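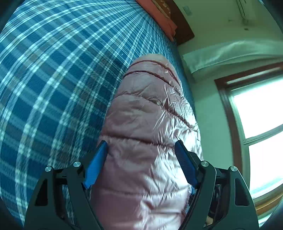

The Wikmont puffer in dusty pink, laid out on the spare bed

I should say at the start that I didn't choose the colour. The Wikmont quilted puffer came in black, navy and something the shop in Oltville called "rose dusk", and only the last was reduced to £50 from £70. I have principles, but they stop well short of twenty quid.

Three winters on, it's the thing I reach for most. The outside is smooth and a bit satiny, so it catches the light from any window and shows every crease you've ever put in it. If you like your clothes to look pressed, walk away now. Mine looks slept in, which in October on the Onthorpe bus it often has been.

Warmth is very good. The padding sits in wide bands and has stayed where it was put, unlike my last one, an Onsri, where it all migrated to the hem and left me with the silhouette of a table lamp. The stitching puckers along some of the seams. I've decided this is a style.

It does not fold. You can lay it flat, squash the air out and roll it from the bottom, and you'll have a tidy bundle for the time it takes to find the bag. I now put the bag next to me first.

Washing: cool, on its own, then 11 hours over a door looking like a drowned flamingo. It puffs up again if you shake it.

Four stars. I'd have given the black one five.

Gadisa Teshome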